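Comparaison de deux garnitures de doigts pour pinces tenues à la main

Rapport de projet, deuxième année
Agathe Tanguy et Lucienne Vidal
Version remise le 28 décembre 2019

1. Sujet

Le projet Groveo nous a été proposé en mai. Il s'agissait de choisir une garniture pour les doigts d'une pince portative à deux mors, utilisée par paire, une dans chaque main. Une caméra est montée sur chaque pince et enregistre les gestes de l'opérateur. Le corps de la pince était déjà dessiné par le groupe précédent. Nous n'avons touché ni à la gâchette ni au boîtier, seulement à l'extrémité des doigts.

2. Garnitures retenues

La première, notée A, est une mousse fine collée à plat sur la face intérieure du doigt. La seconde, notée B, est un élastomère souple de la marque Rindura, fixé avec un adhésif double face Gridton. Nous avions envisagé une troisième solution, un doigt moulé d'une seule pièce, mais le délai de fabrication dépassait la durée du projet.

3. Méthode

Chaque garniture a été essayée sur cinq objets : un gobelet, une éponge, un chiffon plié, une boîte en carton et un support à tige articulée. Pour chaque objet nous avons fait huit prises. Une prise est comptée comme réussie si l'objet reste tenu pendant toute la durée du déplacement et si l'opératrice n'a pas eu à resserrer. Lucienne tenait les pinces pour la garniture A et Agathe pour la garniture B. C'est un défaut du protocole, que M. Lacroix nous a signalé trop tard pour tout recommencer.

4. Résultats

Sur le gobelet et la boîte, les deux garnitures se valent. Sur l'éponge, B marque la surface mais ne glisse pas. Le chiffon pose problème dans les deux cas, surtout quand on le saisit par le pli : une seule épaisseur vient et le reste se déplie.

Le support est l'objet le plus difficile. La tige est lisse et verticale, et si les deux mors ne la touchent pas en même temps elle pivote sur son articulation. Il faut approcher la seconde pince lentement, à hauteur de la première.

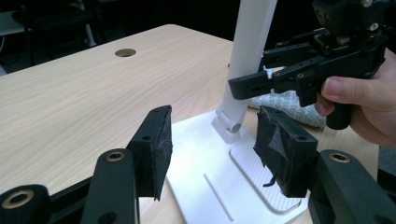 L'usure a été notée à la fin de chaque série. La mousse A s'effiloche sur les bords après plus de deux heures d'utilisation. L'élastomère B tient mieux, mais l'adhésif se décolle par le bas quand on force en biais.

5. Choix et suite

Nous proposons de garder B en changeant le mode de fixation. Une rainure dans le doigt permettrait de glisser la garniture et de la remplacer sans colle. Les fichiers modifiés du doigt sont dans le dossier commun, avec les tableaux de mesures. L'essai croisé, où chacune de nous utiliserait les deux garnitures, reste à faire au second semestre.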